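Section 4. Putting the Counter Arm to Work Alongside Staff

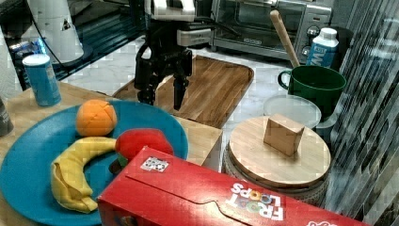
This section covers the changeover from a fully manual break-room and snack counter to one where the Narby arm handles the picking and placing and staff handle everything else. Complete Section 3 (mounting, power, network) before starting. The arm must already be homed and the wrist sensor must report Ready on the pendant.

Section 4 applies to single-arm counters only. For the two-arm layout at the Dostow site, see Section 6.

4.1 What changes for counter staff

Before the changeover, one person per shift set out trays, moved items between the back counter and the serving side, and cleared plates. After the changeover, the arm does the moving. The person on shift becomes the counter attendant. The attendant:

- decides what goes on the counter and what stays off it
- starts, pauses and ends each run
- answers hold requests from the arm
- clears items the arm has refused
- signs the shift log

The attendant does not need to program the arm. Changes to the item list, the reach limits or the speed settings are made by the site lead only.

Food preparation, pouring and the use of any heated appliance remain manual tasks. Do not add them to the task list, even where the pendant menu allows it.

Note: Staff who worked the counter under the old job sheet should be given the new sheet before their first shift with the arm. The two sheets differ in break times. Under the new sheet the attendant may not leave the counter during a run, so breaks are taken between runs.

4.2 Preparing the counter

1. Press PAUSE on the pendant and wait for the amber light.

2. Wipe the countertop and let it dry. Polished stone holds a film of water that is hard to see, and light items slide on it when touched by a fingertip.

3. Place the pick tray in the center of the work area with its long side parallel to the counter edge. Use a tray with a raised rim.

4. Set out plates and boards. Leave enough room between neighboring items for one open finger to pass. Where this is not possible, see 4.5.

5. Place tall items (bottles, mugs with utensils in them, canisters) at the back or sides of the work area.

6. Lay boxed goods flat if they are to be left alone during the run. Stand them up if they are to be picked.

7. Check that no cable crosses the area between the fingers and the tray.

8. Step back behind the floor line and press SCAN.

The scan is finished when the pendant lists the items found. Compare the list with the counter. If an item is missing from the list, move it slightly and scan again. If it is still missing after the second scan, take it off the counter and enter it in the log as Not Seen.

CAUTION: Do not reach over the tray while the amber light is off. The fingers stop between moves and may look idle. An arm that is standing still is not the same as an arm that is paused.

4.3 Items used for training runs

All new attendants carry out training runs before working with real stock. Training stock is fabric or toy fruit, wooden blocks and closed packages. Soft fruit shapes tolerate a bad grip and do not need to be thrown away afterward.

1. Select TRAINING on the pendant. The speed drops to the training limit and cannot be raised.

2. Place the toy fruit on a plate with space between the pieces.

3. Place one wooden block on a raised board or stand. This trains the attendant to check height settings, which are the most common source of hold requests at new sites.

4. Leave ordinary counter items in place around the training stock. A bare counter gives good results that do not carry over to a working shift.

5. Run the basic sequence: plate to tray, board to tray, tray to plate.

6. Repeat until the attendant has completed 40 picks without a supervisor touching the pendant.

At the Kustden site, attendants complete the 40 picks over two shifts. This is acceptable. Do not spread them over more than two.

Note: Small square marker stickers may be applied to boxes to help the arm find them. Put the sticker on a flat face. A sticker that wraps over a fold or a flap will be read incorrectly or ignored.

4.4 Starting a run

1. Confirm that the shift log is open under your own badge. Runs started under another person's badge are treated as unattended and will be flagged.

2. Confirm that both fingers are open and clear of the tray.

3. Select the task from the list and press START.

4. Stay within reach of the pendant. The pendant cord is 8 feet long, and the floor line is drawn to match it. Do not fit an extension.

5. Watch the first pick from start to finish. If the fingers touch anything other than the item selected, press PAUSE, clear the contact and rescan.

6. At the end of the run, wait for the arm to return to the raised position before removing the tray.

WARNING: The wrist sensor measures force at the wrist. It does not detect a hand between the fingers until contact has been made. Keep hands behind the floor line during all moves.

4.5 Crowded counters

A working counter is rarely laid out as in the planning diagram. Items pile up during a shift, and some of them belong to staff. The arm will work around items it has scanned, but it takes longer and asks for help more often.

- Clear or frosted plastic lids are often missed by the scan. Remove loose lids before starting.
- Utensils leaning out of a mug are scanned as part of the mug. If the utensil is moved afterward, rescan.
- Glossy panels and oven doors can produce false items on the list. Mark these as IGNORE. The setting is kept until the next cold start.
- Personal cups and food go on the shelf outside the reach limit. The attendant may move them there without asking.

If the pendant shows more than three hold requests in one run, end the run and tidy the counter. Do not keep answering holds to finish the task.

4.6 Hold requests

A hold request means the arm has stopped and is waiting for a decision. The pendant shows the item and the reason.

GRIP - The fingers closed but the force reading was too low. Check the item, then press RETRY or SKIP.

HEIGHT - The surface under the item is higher or lower than expected. Typical for boards on stands. Press MEASURE, then RETRY.

BLOCKED - Another item is in the path. Press PAUSE, move the item, rescan.

UNKNOWN - Press PAUSE and call the site lead. Do not press RETRY.

A hold left unanswered for 600 seconds ends the run. The arm keeps its position and must be returned to the raised position by the site lead.

4.7 Shift log and staffing

The log records runs, holds and refused items. It does not record the attendant's speed, and it may not be used for individual performance review. This condition is part of the site agreement and appears on the first page of the new job sheet.

During the February trial at the Verbruggen counter, the arm logged 1,841 picks. The number of staff per shift was left unchanged. Time freed from carrying and clearing was assigned to stock checks and to the serving side. Sites planning a different staffing level must submit the change in writing before commissioning, with the revised rota attached.

At the end of each shift:

1. End any open run and wait for the raised position.

2. Enter refused and Not Seen items, with the reason if known.

3. Tell the incoming attendant about any IGNORE settings still active. These are not shown on the handover screen.

4. Sign out with your badge. Leave the arm powered unless the site is closing for the night.

For overnight shutdown, continue with Section 5.

Section 4 revised 4/2/26. Replaces all earlier versions of the attendant instructions.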